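Varisura

Varisura is a free, open-source notification manager for Android phones and tablets. It collects incoming notifications, sorts them according to rules written by the user, and delivers them in batches at set times. It was developed by Orona, a small software collective, and is distributed mainly through the Trendon app repository. The program is known for its rule editor, which is powerful, and for its default settings, which for most of its early history delivered everything twice.

A fork, Talavera, is maintained separately. The two projects share most of their code and very little of their correspondence.

Background

Android has let apps with the right permission read and dismiss notifications for many years. Most tools built on this access fell into one of two groups: those that kept a log of everything, and those that blocked things. Varisura began as a log. Its first public build had a single screen listing every notification received since installation, in order, with no search box. The project notes describe this screen as "complete."

Batching arrived a few builds later. Notifications could be held back and released together on a schedule, such as once in the morning and once before dinner. The feature was meant as a stopgap until a smarter filter could be written. The smarter filter was described in the project's roadmap as the next major item, and has kept that position in every edition of the roadmap.
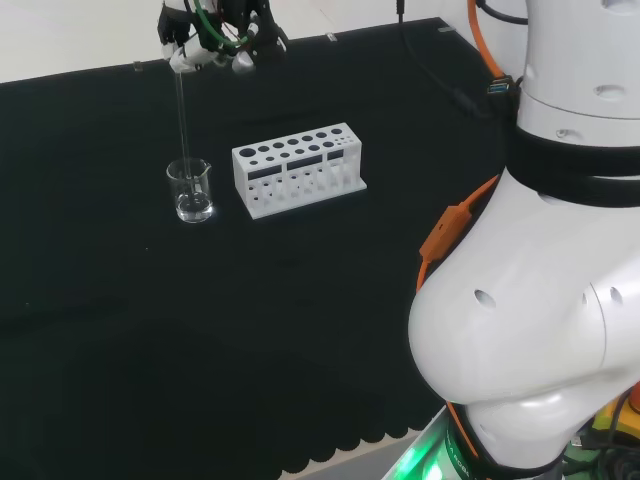
A stirring rod held in a small beaker, next to a test tube rack.

Features

Rules

Rules are the center of the program. Each one has a condition and an action. Conditions can look at the app that sent a notification, the text inside it, the time of day, whether the phone is charging, and whether the screen is locked. Actions include holding, releasing, silencing, merging, rewriting and deleting.

Rules run from top to bottom, and the last matching rule wins. This is the reverse of how most mail filters behave, and accounts for a large share of the questions in the Orona forum. A setting to switch the order was added in version 2. It is called "Alternate precedence," is found under Appearance, and has a help page consisting of the sentence "Changes precedence."

The merge action combines several notifications from one app into a single entry. Early builds merged them into one unbroken paragraph, so that a group chat read like the minutes of a meeting at which everyone had spoken at once. Later builds put each message on its own line and cut long ones short after two sentences.

Schedules

A schedule is a list of delivery times, called "windows." The user can create as many as 28 windows per day, a ceiling that was raised from a much lower one after a long discussion in which several participants argued that a person who wants that many windows wants ordinary notifications. The higher limit passed anyway.

Windows may be fixed or drifting. A drifting window moves a little each day so that the user doesn't learn to wait for it. The idea came from a forum post that proposed it as a joke, and it is now the second most used option in the schedule menu.

Calls, alarms and messages from starred contacts skip the schedule by default. Everything else waits. Users who turn off the default are shown a warning, and then a second warning that asks whether they read the first.

The ledger

The original log survives as the ledger, a searchable list of past notifications. It holds 2,000 entries and then discards the oldest. Entries can be exported as plain text or as a spreadsheet file. The ledger is stored on the device and isn't uploaded anywhere, though an export can be, and the settings page makes the point in bold type.

Search in the ledger is case-sensitive. A request to change this is the oldest open item in the issue tracker and has attracted its own small body of folklore, including an annual November post wishing it well.

Themes

The program ships with a light theme, a dark theme and a theme called Slate, which is the dark theme. The duplication dates from a period when Slate was going to be gray. Removing it would break the saved settings of anyone who had chosen it, so it has stayed.

Development

Orona works without a fixed release calendar. Builds appear when a maintainer judges that enough has changed, and the release notes vary a good deal in length. One major update was announced with the words "Various." A minor one that corrected the spelling of a menu item came with an essay on the history of the menu.

The program is written mostly in Kotlin, with an older rule parser in Java that contributors are asked to leave alone. The parser handles quotation marks in a way that was a mistake, was later relied upon by a great many user-written rules, and is now covered by automated tests to make sure it goes on being a mistake.

Translations are contributed through a web form. Varisura has been translated into about 113 languages if every entry on the form is counted. A good number of these contain only the word "OK," and the project's own page on the subject gives no breakdown. 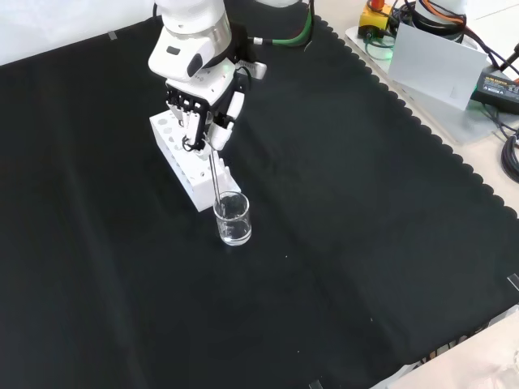
Photo: Trendon media library

Version 2

Version 2 was a rewrite of the interface. It replaced the old tabs with a bottom bar, moved the rule editor to a full screen, and dropped support for several older releases of Android. It also fixed the double delivery problem, in which a held notification would be released on schedule while the original, never fully dismissed, sat in the status bar behind it. Many users had come to read the second copy as a reminder, and some asked for its return. An action named "Repeat" was added for their benefit. It delivers everything twice.

The rewrite was in public testing for much longer than planned. Testers reported that the new editor was easier to read and harder to find, the button for it having been placed in a menu that only opened when at least one rule already existed. New users, having no rules, couldn't make one. The button was moved before the stable release.

The most recent stable build listed on Trendon is dated 04/01/2025. Its notes include a statement that the date is a coincidence, followed by a list of ordinary bug fixes.

The Talavera fork

Talavera split from Varisura during the testing of version 2. The stated cause was technical: its maintainers wanted to keep the tabbed interface and the wider range of supported Android releases. The forum threads from the period suggest that the icon also played a part. Varisura's had been changed from a bell to a bell with a clock on it, and opinion on the clock was strong.

The fork kept the bell. It has since added two features of its own, a home screen widget showing how many notifications are waiting and a button that releases them all immediately. Orona declined to adopt either, on the grounds that a user who can see the count and press the button has a normal phone with extra steps. Talavera's documentation quotes this remark on its front page.

Rule files can be moved from one program to the other, with the exception of those using drifting windows, which Talavera reads as fixed windows at midnight. Each project's issue tracker lists this as a fault in the other.

Privacy and permissions

Varisura needs notification access, which lets it read the contents of nearly every message that reaches the phone. The program doesn't request network permission, and so can't send what it reads anywhere. Rule sharing is done by exporting a file and passing it along with some other app.

The lack of network permission also means that Varisura can't check for its own updates. Users who install it from Trendon are told about new builds by the Trendon client, in a notification, which Varisura holds until the next window.

Some one-time passcodes expire before a batch is released. The setup guide advises making a rule to let them through and supplies one ready to paste. It isn't switched on by default, on the principle that all rules should come from the user, and the resulting complaints are answered with a link to the setup guide.

Reception

Reviews of the program on hobbyist sites have tended to praise the rule editor and the absence of advertising, and to spend a paragraph on the precedence question. Battery use is generally described as low. A common criticism is that the first hour with the app is largely spent on setting up exceptions to it.

Some phone makers' power-saving systems close background apps aggressively, and on those devices a held batch may be released late or, in older builds, lost until the app is next opened. The troubleshooting page carries a list of affected models and the settings to change on each. It is by a wide margin the longest page in the documentation and the only one with its own table of contents.

Name

The project has never explained the name. The program's About screen once included a line reading "Named after," with nothing following it. The line was reported as a bug and marked as working as intended. It was gone from the screen in version 2, and remains in the Talavera build.

See also

Notification center
Android application package
Batch processing
Fork (software development)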